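Publications > Working Papers > Household Ware and Care > Section 4

4. Ware, soiling and wiping order

4.1 Selection of the ware

The ware used in the study was drawn from the everyday stock of the shared kitchen at Plirulthorpe, where a mixed set of mugs, cups, saucers and shallow bowls has built up over several years of replacement purchases. No attempt was made to assemble a matched service. Matched services are convenient for comparison but are uncommon in working kitchens, and earlier work on domestic washing has tended to overstate the regularity of the load. The stock held 78 pieces when the inventory was taken in September, of which 43 were judged to be in regular use. The remainder were chipped, crazed, or stored on a shelf too high to be reached without a step, and were left out.

Pieces were grouped by the ratio of internal depth to mouth diameter. This ratio governs how much of the inner wall can be reached with a soft head held at a fixed angle, and it proved a better guide to wiping time than volume or weight. Four groups resulted: tall mugs, small cups, saucers, and bowls. Handled pieces were recorded separately within each group because the handle interrupts the outer wall and creates a sheltered area at each joint, where residue tends to persist after the open surfaces are clean.

4.2 Rim and handle residue

Tea was the principal soiling agent. It was brewed to a fixed strength, poured to a fixed depth and left to stand until a ring had formed. Three regions of each piece were then scored: the lip, the inner wall, and the handle with its joints. The lip raised a difficulty that had not been anticipated. Several pieces in the Plirulthorpe stock carry a colored line at the rim, and on white ware a brownish line of this type is close in hue to a dried tea ring. Scorers working under kitchen lighting marked clean decorated rims as soiled often enough to affect the group means. The tall white mug in Figure 3 is a piece of this type, with a thin dark red line at the lip and a pale inner wall.

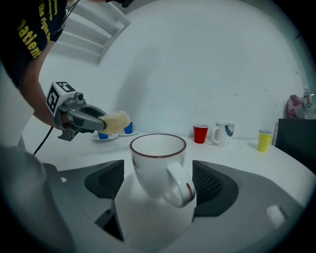
Kitchen and Household Studies Group, Darkamcombe

Figure 3. Tall mug with colored rim line, and two small blue cups on white saucers, at the wiping table.

Two measures were adopted to deal with the rim problem. First, each decorated piece was scored once before soiling, so that any mark belonging to the glaze was entered as a baseline and subtracted. Second, the lip was scored by touch as well as by sight, using a dry white cloth drawn once around the full circumference. A transfer of color to the cloth was taken as residue; a visible line with no transfer was taken as decoration. Agreement between scorers improved on decorated ware and was unchanged on plain ware. The same procedure was applied to handles, where small streaks of color along the inner curve had been a second source of disagreement.

The small cups presented the opposite case. Their strong blue color hides a tea ring almost completely on the outer wall, and sight scoring alone gave values near zero for pieces that later marked the cloth. All scores reported for the blue cups are therefore touch scores. The saucers are white and were scored by both methods.

4.3 Order of work

Two orders were compared. In the first, each cup was wiped while standing on its own saucer, and the saucer was wiped afterward. In the second, cups and saucers were separated and wiped as two batches. The first order keeps pairs together and uses less table area, but drips from the cup fall on the saucer and must be removed in the second pass. The second order avoids this at the cost of additional handling -- each cup is lifted and set down one more time than in the first.

Tall mugs have no saucer and were wiped upright, mouth facing up, in both orders. Hebden's earlier notes on the Tindall kitchen recommend inverting tall ware between passes to drain it. This was tried in the pilot and dropped, as inverted mugs with a rounded lip were less stable on the table surface than upright ones, and the lip picked up fresh marks from the surface itself.

4.4 Recording

A total of 487 wiping passes were entered in the log, with piece group, order of work, and scores before and after. Passes in which a piece was changed partway through were kept in the log but excluded from the group means. Soft heads were rinsed between pieces and replaced at the start of each session. The scoring sheet follows the Nadesetti format with one change: the single column for "rim" was split into "lip, sight" and "lip, touch" for the reasons given in 4.2. Keith Hebden checked the transcribed sheets against the originals. Group means by order of work are given in the next section, with decorated and plain rims shown separately.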